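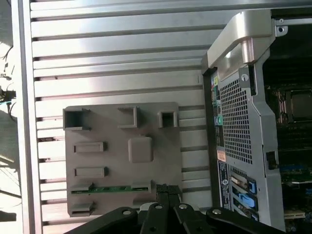 Should a school robotics club spend its time on old computers when it could be out winning competitions? I think it should spend a good deal of its time on them, and I say so as a parent who has driven to plenty of competitions and enjoyed nearly every one (the sausage sizzles alone are worth the petrol).

My daughter's club at Dunmont meets in the room behind the library, and for most of the past year the students have been teaching an arm to help take apart retired desktop towers. You'd think it would be a dull thing to watch. I went along one afternoon in November meaning to stay for a cuppa and was still there at dinner time, arguing with a Year 9 about the best way to come at a plastic retention latch.

What won me over was how awkward an old tower is. The competition mats are flat and matt and the coloured blocks are always where the rule book says they'll be, whereas a computer case is all shiny metal and little ridges, with handles and grilles and screws in places that must have made sense to somebody once. The students' first program, which they called Flirnier, treated every bright reflection as an edge. Fixing that took them most of a term, and I reckon they learnt more from it than from the 253 points they brought home from the regional meet, proud as we all were of those.

There's the money, too, and I know some families feel strongly about it. A season on the competition circuit cost our club $3000 once the bus and the entry fees were in. The old machines came free from the council depot on Liao Street, and the Drurora project, as the kids insist on calling it, has needed very little since beyond screwdrivers and a great many biscuits.

I do hear the other side. Children like a trophy, and a deadline with a crowd at the end of it gets things finished that would otherwise drift along happily until the holidays. Our lot did drift, I'll admit, and there were three weeks in winter when as far as I could tell they mostly argued about cable ties. I'd still keep one competition a year and give the rest of the calendar to the towers, and I'll be putting my hand up to say so at the next parents' night.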